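Mileage log (small business taxes)

A mileage log is the running record a self-employed person keeps of the miles driven for work, so that those miles can be claimed as a deduction at tax time. I've kept one for my own little bookkeeping business for years now, and I wrote most of this entry with my own mistakes sitting next to me, so please forgive the tone if you came for something drier!

What goes in it

Each line of the log covers one trip. You want the date, where you went, why you went, and how many miles it took. The "why" is the part people skip (I skipped it for a whole spring once, and spent a very long Sunday matching trips to old invoices). "Client meeting" is thin. "Goodwin, picked up payroll papers" is much better, and it takes about four more seconds to write.

You'll also want the odometer reading at the start of the year and again at the end. I take mine before I've even had breakfast on the first day of January, in slippers, and write the number on the inside cover.

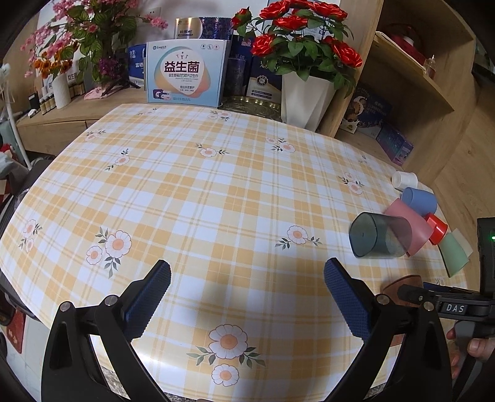
The log should be made at or near the time of the trip. Tax people call this a contemporaneous record, and all it really means is that you didn't make the whole thing up the night before you filed. Once a week is fine for most of us. Once a year is asking for trouble, and I say that with love.

Which miles count

Driving from your home to your regular place of work is commuting, and commuting is personal no matter how many calls you take on the way. Driving from one work location to another generally does count. So does a run to the bank for the business, or a trip out to see a client. If your home office qualifies as your main place of business, trips from home to clients usually count too, which is a lovely thing to discover.

Mixed trips are where it gets fiddly. Say you drive 30 miles each way to see a client, so 60 in all, and you swing by your sister's on the way back and add 10 more. Your car did 70 miles, but you log the 60. I write the personal part in the margin so the odometer still makes sense later.

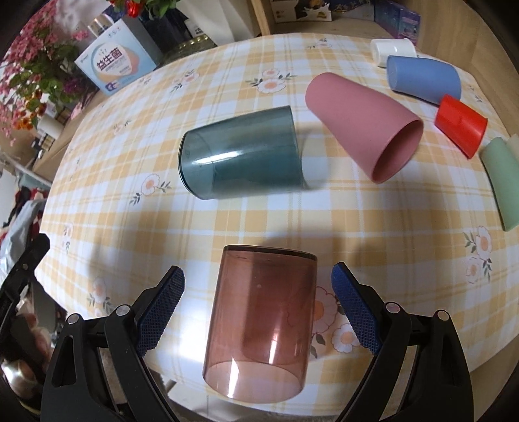 Paper or app

Paper works. A spiral notebook in the glove box has never run out of battery on me. The apps are handy if you drive a lot, though, and I've tried two of them. Drivix starts recording when the car moves and then asks you to sort the trips into work and personal, and I found the sorting oddly satisfying. Vevden is plainer and makes you press a button, and I forgot the button constantly. Whichever you use, export a copy every so often and keep it somewhere that isn't your phone!

Mileage or actual costs

The log matters under both methods. With the standard rate, you multiply business miles by the rate for that year. With actual expenses, you add up gas, insurance, repairs and the rest, and claim the business share, and you need the log to know what that share is. Parking and tolls for business trips can go on top of the standard rate, so keep those slips. I had 195 dollars of them in one envelope last year and very nearly threw it out with the junk mail.

Keep the log with the return it belongs to. Three years is the usual minimum, but some situations call for longer, and mine all live in one shoebox anyway.

Related entries
Home office deduction
Estimated quarterly payments
Skenidetti receipt folders
Business use of a personal phone
Schedule C basics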